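# Simpler rules for home dining in Rillholm from December

February 21, 2023
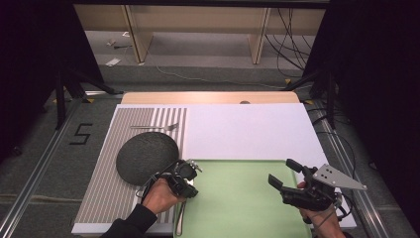 *A fork on a striped mat, with a pale green mat next to it.*

Residents of Rillholm who wish to serve paid meals in their own homes will be able to do it with one registration instead of three separate permits. The town council accepted the new rules last week after a discussion of more than two hours. They will come into force in December.

The change concerns so-called home tables, where a private person cooks for paying guests a few times per month. At present such a host must follow the same procedure as a restaurant. It includes a food permit, a permit for change of use of the dwelling and a separate fire inspection. The whole procedure costs 359 pounds and can take half a year.

Under the new rules there will be one form and one visit from the town's food office. The fee will be 260 pounds for the first registration. Renewal will be cheaper, but the price for it has not yet been decided.

"We had many people on the telephone who wanted to do this in a correct way and gave up in the middle," says Gifty Akolgo, head of the food office. "Some of them stopped cooking. Others continued without telling us, and this we like even less."

## Maximum 12 guests

A registered host may receive at most 12 guests on the same evening, and not more than two evenings in one week. The host must live at the address. It will not be allowed to rent a flat only for the purpose of serving meals.

Alcohol may not be sold. Guests may bring their own wine or beer if the host agrees, but the host may not take a fee for opening or serving it. This point was discussed for a long time in the council, and an earlier draft had forbidden alcohol completely.

Meals must finish by ten in the evening in blocks of flats and by eleven in detached houses. The neighbours on the same staircase must be informed in writing before the first meal. They do not have the right to refuse, but they can send a complaint to the food office, and after three justified complaints in one year the registration is withdrawn.

The food office will check the refrigerator temperature, the washing facilities and how raw meat is kept apart from other food. Hosts must also be able to show a list of ingredients for every dish. A list written by hand is enough, if it can be read.

There will be no demand for a second sink. In the present rules this has been the most expensive requirement for private people, and according to the food office it is also the one which most applicants ask about first.

## Survey in the autumn

The proposal was sent to households in the town during the autumn, together with the yearly letter about waste collection. The council received 2978 answers. A clear majority supported simpler rules, while the opinions about the closing hour and about parking were more divided.

Parking was mentioned especially in the streets above the harbour, where the road is narrow and the places are already full in the evening. The council has not made any special rule for this. A host must instead tell the guests, at the time of booking, where the nearest public parking is found. In the upper streets this is normally the car park behind the swimming hall, from which it is a walk of ten minutes, partly uphill.

Several answers also asked about smells from cooking. The food office says that it has no method of measuring this in private homes and that ordinary cooking smells will not be counted as a reason for complaint.

## "I can finally put it on the door"

One of those who plan to register is Nhyira Sowah, who has cooked for friends and colleagues at home for many years. She started an application under the old rules two winters ago, and it was stopped at the permit for change of use. Her flat is on the second floor in a building from the fifties, and she was asked for a drawing of the ventilation which the housing company did not have.

"I wrote to the architect's office and they did not exist any more," she says. "After that I put the papers in a drawer."

Her plan is to serve groundnut soup, rice balls and grilled fish on two evenings per month, with eight guests at each meal. The price is not decided. She has made a calculation which shows that she must take at least eighteen pounds per person for it to be worth the work, if she does not count her own hours.

She intends to call the table Aidoo, after her grandmother's family. A small sign is already painted.

"I can finally put it on the door. Inside the door, I should say. On the outside I must ask the housing company."

The rules say nothing about signs. The food office confirms that this is a question between the host and the owner of the building.

## Restaurants want a review

The restaurant owners in the town are not united. Memus, the café at the ferry quay, has written to the council that the fee is too low compared with what a small business must pay. In the letter the café points out that its own inspections take place every year, while the home tables will be visited only every second year if nothing is reported.

Lallix, which runs the lunch restaurant in the old customs house, takes the opposite position. The restaurant is closed in the evenings for most of the winter and writes in its answer that guests who get used to eating out will do it more often, also at lunch time. It has offered to let new hosts buy fish and vegetables together with its own order twice a week, at the same price. How this would be arranged in practice is not settled.

The council has promised a review after the first full year. The number of registrations, the number of complaints and the result of the inspections will be published then. If the complaints are many, the limit for guests can be lowered without a new decision in the full council.

One member voted against the proposal. Two abstained, both with reference to the closing hour, which they wanted to be nine in the evening in blocks of flats.

## Insurance and tax

The food office reminds hosts that an ordinary home insurance often does not cover paying guests. The host must contact the insurance company and ask for a written answer, and a copy must be attached to the form. Without this copy the form will be sent back.

Income from the meals is to be declared in the usual way. The town does not give advice on tax, but there will be a page with the most common questions on the town's website before the summer. Receipts for ingredients should be kept from the first day, also by those who think that they will not make any profit.

Hosts who already have permits under the old system do not need to do anything. Their permits are valid until the date printed on them, and afterwards they can choose the simpler registration. Those who have an application which is still being handled can wait for the new rules or continue. The fee that has been paid will be deducted in both cases.

People who give meals without payment are not affected. The same applies for birthday parties, funerals and similar, where the guests are invited personally. A collection for the cost of the food among friends is also allowed as before, on the condition that the meal has not been advertised.

## How to register

The form will be available on paper at the town hall and at the library, and also on the website. The food office counts on a waiting time of four weeks between the form and the visit during the first months, and after that two weeks. A visit takes less than one hour, and the host must be at home.

Two information evenings will be held at the library before the summer, one in English and one with interpretation. The dates will be announced on the noticeboard at the entrance. It is not necessary to book a place, but those who need interpretation should tell the library which language at least one week before.

An evening course in food hygiene is planned for the autumn at the adult school. The course is not obligatory. Persons who have completed it, or who have a similar certificate from work in a kitchen, can leave out the second page of the form.

Questions can be put to the food office by telephone on weekday mornings between nine and eleven. Gifty Akolgo asks residents to wait with detailed questions about individual kitchens until the form has been published.

"We cannot approve a stove on the telephone," she says.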